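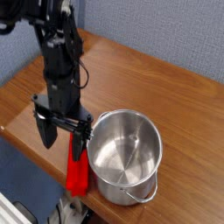 Check the cable before you blame the code, was the first thing our lab instructor told us, and we wish we had listened a good deal sooner!

Our Murport project had one job for the arm: pick up a red cloth and put it in a steel pot. In November it began to stop dead partway through a move, fingers still closed — which is safe enough with a cloth, but would worry anybody with a hand nearby. Out of 300 runs we logged 33 of these stops, and we spent 4 long (and rather cheerful) evenings rewriting the grip routine before one of us wiggled a connector at the wrist and the fault came right up on the screen.

We have now added a strain clip, and a rule that the power goes off before anyone reaches in. The next 63 runs had no stops. We still want to try the stiffer Winent cable.

Filed under: Student Projects, Robotics

We use cookies to improve your visit. Accept | Settings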